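A laranja das quatro da tarde

Há um momento do dia em que a casa pede uma pausa. O almoço já está longe, o jantar ainda não começou e a mesa branca da cozinha fica livre. É nessa hora que eu descasco uma laranja. Parece uma coisa pequena, mas eu levei muitos anos até aprender a fazê-la bem.

No país onde cresci, a laranja era fruta do inverno e vinha de longe. Abria-se com os dedos, depressa, e a casca ia para cima do fogão para dar cheiro ao quarto. Quando cheguei a Portugal, vi nos cafés e nas casas que cada pessoa tem o seu modo e que o defende com muita seriedade. Há quem faça a espiral inteira sem levantar a faca. Há quem corte as duas pontas e depois desça com a lâmina, lado a lado. E há o modo das tiras, que é o meu preferido.

No modo das tiras, tira-se uma faixa de casca de cima para baixo, deixa-se a faixa seguinte, tira-se outra. A laranja fica às riscas, uma cor de laranja e outra branca, e parece uma pequena abóbora. As faixas que ficam protegem as mãos do sumo e saem depois com facilidade, porque já têm os dois lados soltos. Deve-se cortar pouco fundo. Se a faca chega aos gomos, a fruta chora na mesa e já não serve para levar no bolso.

A escolha da fruta também conta. Procuro laranjas pesadas para o seu tamanho e de casca não muito lisa. No mercado pequeno da minha rua, uma caixa de 5 quilos dura-nos uma semana, e em maio ainda se encontram muito boas, mais doces do que as de janeiro. Guardo-as fora do frigorífico. A casca fria parte-se e a tira não sai inteira.

Depois vem a questão da mesa. Durante muito tempo usei uma tábua para tudo. Hoje gosto de trabalhar em cima do tampo brilhante, que se limpa com um pano húmido — convém passar logo o pano, que o óleo da casca deixa manchas baças. Ao lado ponho um prato raso com a borda um pouco levantada, para os gomos, e uma caneca para o chá. Não precisam de fazer conjunto. Um prato lilás e uma caneca azul-esverdeada clara ficam muito bem juntos, e a laranja entre eles parece mais viva.

A caneca deve ter uma asa onde caibam dois dedos. O chá, para mim, é preto e sem açúcar. Às vezes deixo cair nele uma tira fina de casca, só a parte colorida, durante 30 segundos. Mais tempo torna-o amargo.

As cascas não vão para o lixo. Uma parte seca no parapeito e serve para as gavetas, outra vai para o açúcar, num frasco fechado. Com 340 gramas de açúcar e a casca de duas laranjas, fica-se com perfume para os bolos de um mês inteiro.
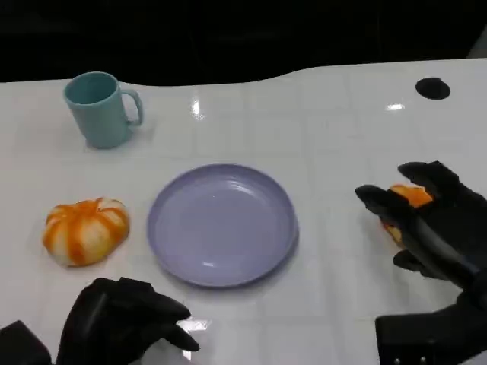 Açúcar de laranja, passo a passo

Lave e seque bem a fruta. Tire a casca em tiras e raspe a parte branca com uma faca pequena. Deixe as tiras a secar até ficarem duras, corte-as em pedaços e misture-as com o açúcar. Agite o frasco todas as manhãs. Ao fim de uma semana já se pode usar.

Artigos relacionados
Canecas que duram: barro, grés e porcelana
Como tirar manchas de um tampo brilhante
Murnier, a pequena loja dos pratos de cor
Três compotas para o fim da primavera

Revista Amadi — Casa e Mesa | Contacto | Todos os direitos reservados | Voltar ao topo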